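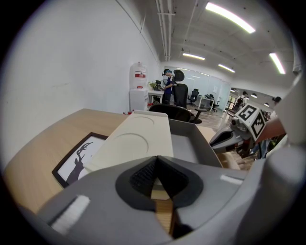 # nodberg-gripper

Files and notes for a pair of hand-held grippers, built in a shared workshop. You hold one in each hand, you do a small job on a desk, and the camera on the gripper records it. Later the recordings are used to teach a robot arm the same job.

I started this in October with one gripper only. The second one came when I wanted to record tasks where one hand holds and the other hand moves. Almost everything in this repository is made for two, but the scripts also accept a single recording.

Maintained by Yee-man Yau. English is my third language, so if some sentence is unclear please open an issue and I will write it again.

## What is in the repository

```
cad/ printable parts, STEP and STL
firmware/ code for the trigger board
calib/ camera and marker calibration
scripts/ trimming, syncing, export
data/ index file only, videos are separate
docs/ assembly notes, wiring drawing
```

The video files are too large to keep here. `data/index.csv` has one line for each episode and the name of the archive where it is stored.

## Building the gripper

You need a printer with a bed long enough for the finger part. I print the housing with the curved side up. It needs support under the rear opening, and this support is annoying to remove, so use the widest spacing your slicer permits.

The fingertip pads are black rubber with ribs on the inner surface. Please mount them with the ribs facing inwards. I once glued a pair the wrong way and did not see it until a whole evening of recordings was finished.

The order which works best for me:

1. Press the nuts into the housing before anything else. Later you can't reach them.
2. Fit the finger rails and move them by hand. If they stick, sand the rail, not the finger.
3. Install the spring and the trigger.
4. Screw the camera on, but leave the last half turn until calibration.
5. Put the marker cube on top.

The screws are M3 in three lengths. The drawing in `docs/` shows which goes where. The long ones will touch the trigger board if you put them in the front holes.

The trigger board is a Drustley clone that I had in a drawer. Any small board with one analogue input will do, but you must change the pin number in `firmware/config.h`.

## The marker cube

The cube is white with black-and-white square markers on its faces. Print the marker sheet on matt paper at 100 % scale, and measure one marker with a ruler before you cut. My printer at home makes everything a little smaller if "fit to page" is on.

Glue the faces flat. Air bubbles under the paper move the detected corners and the pose will shake.

Every face must have its own marker ID. The left and the right gripper must also not share IDs, or the script will mix them.

## Calibration

Run `calib/camera.py` with the checkerboard first, then `calib/cube.py`. For the second one, move the gripper slowly in front of the fixed camera, with rotations in all directions. The script stops when it has 60 good frames. If it never reaches this number, it is nearly always the light.

Our ceiling has long fluorescent lights. With the wrong shutter time you get dark bands which travel over the video. I set the shutter by hand and leave auto exposure off. Polished floors and glass walls behind the desk make reflections also, but the tracking has no problem with these as long as the cube itself is not overexposed.

## The recordings

| Field | Value |
|---|---|
| Episodes in the index | 611 |
| Episodes using both grippers | 175 |
| Longest episode allowed | 60 s |
| Trigger samples per second | 400 |

The tasks are simple: pick up, put down, put into a box, lean one thing against another. Objects are what was on the desk that evening. We use boxes, moulded packing trays and picture frames, because they are light and it doesn't matter if they fall.

The desk is not cleared for each session, and other people use the same floor. They can appear behind the desk, sitting or walking past. In the exported version faces are blurred by `scripts/blur.py`. It misses some, mainly people at the edge who are only partly visible. If you find one, send me the episode number and I take the episode out.

### Columns in `index.csv`

- `episode`: number, never used again after an episode is deleted
- `task`: short text, lower case
- `hands`: `left`, `right` or `both`
- `operator`: a letter, not a name
- `synced`: `yes` if the trigger and the video were matched
- `remark`: free text, often empty

Use only rows with `synced` = `yes` for training. The others are kept for testing the sync script.

## Known problems

- The trigger value drifts when the spring is new. Squeeze it many times before the first calibration.
- If one gripper hides the cube of the other from the fixed camera, the pose is filled in between the last and the next good frame. For long gaps this is not good enough. The flag for it is planned but not written.
- White trays on a pale desk are difficult for the segmentation script. I have no solution yet.
- The Senberg mount in `cad/old/` doesn't fit the present housing. I keep it for Tse, who still has the first version.

## Changes

**0.4** New finger, stiffer near the tip. Old fingers still fit on the rail.

**0.3** Second gripper. Marker IDs split into left and right.

**0.2** Trigger board moved to the back of the housing.

**0.1** First version.

## Licence

CAD files and documents are CC BY 4.0, code is MIT. For access to the video archives, open an issue with the title "archive" and write which tasks you need. Please do not ask for all of them at once, my upload at home is slow.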